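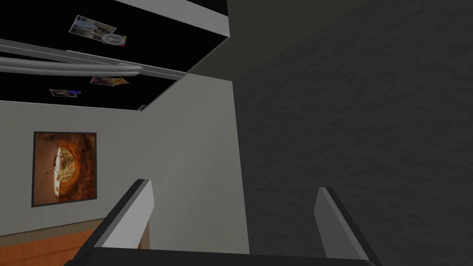 When a buyer picks up an old ring, the first thing she usually wants to know is whether the stone is still held as safely as it was on the day it was set, and for this part of our study we tried to answer that patiently for the 154 claw-set rings in the Janent collection. A worn claw tends to lose metal at its tip long before the base shows any change at all. Readers who are new to the trade may find it helpful to think of two flat fingers standing up from a dark base with a wide gap between them, as in Figure 1, and to imagine a stone resting in that gap. Take a little off each tip and the base looks just as sturdy, but the grip is gone!

We are very grateful to Signe Viklund, who went over every claw under the loupe (2,063 of them, counting the small shoulder stones) and who kindly repeated the whole job in April. Her two readings differed on only 61 claws, nearly all of them in yellow gold, where old retipping can be hard to tell from the original work. The Skavow rings, with their heavier settings, had worn noticeably less than those from the Coditz workshop.

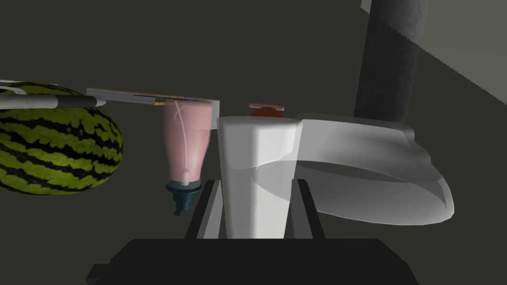 **Figure 2.** A striped watermelon, a pen and a tall white cup, with two gripper fingers.

We return to the retipped claws, and to the repair notes left by Stankevičius, in the next section.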